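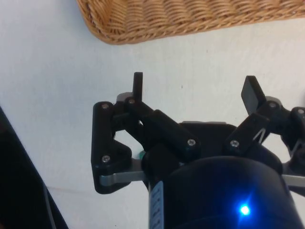 Gratport Woven Basket with Braided Rim
Sold by Wastora. Basket only, small items not included.

If your house is anything like ours, the small things are what get away from you. Blocks under the couch, game pieces in the fruit bowl, a stray button that has been riding around on the windowsill since November. We have carried the Gratport for 6 years now and it is still the one we reach for when a customer says, "I just need somewhere to put it all!"

The color is a light honey tan that goes a bit browner in places, and no two come out quite the same (please don't send yours back for being darker than your sister's). The walls are woven in tight horizontal rows, so little things stay put, and the thick braid has that nice twisted-rope look with softly rounded corners. It looks very handsome on a plain white table, and we like it just as well on a shelf or at the end of a kitchen counter. 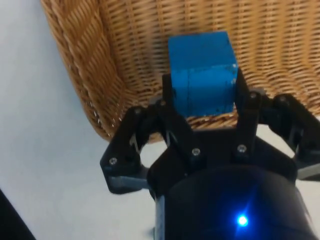
Toy blocks are what most families end up keeping in it, and the basket is friendly to small hands at cleanup time. Siwan Meredith in our Bouzid store has had hers in the playroom for 4 years, full of painted cubes with the corners all chipped, and she tells us the blocks look a good deal older than the basket does.

A word about loose fibers. You may find a few frayed ends sticking out along the braid, and that is normal for a woven piece. Snip them close with small scissors and please don't pull, or you can loosen the strand next to it.

Care: Dust with a soft dry brush. Wipe spills with a barely damp cloth and let the basket air dry away from the heater. Do not soak.

Delivery: Ships in 7 days from our Hasex warehouse. Sets of 4 are packed nested, with paper between.

Questions about matching colors for a set? Ask for Rachid Farouk when you call and he will go through the stack and pick out ones that sit well together. Store pickup is welcome too, just bring your order number.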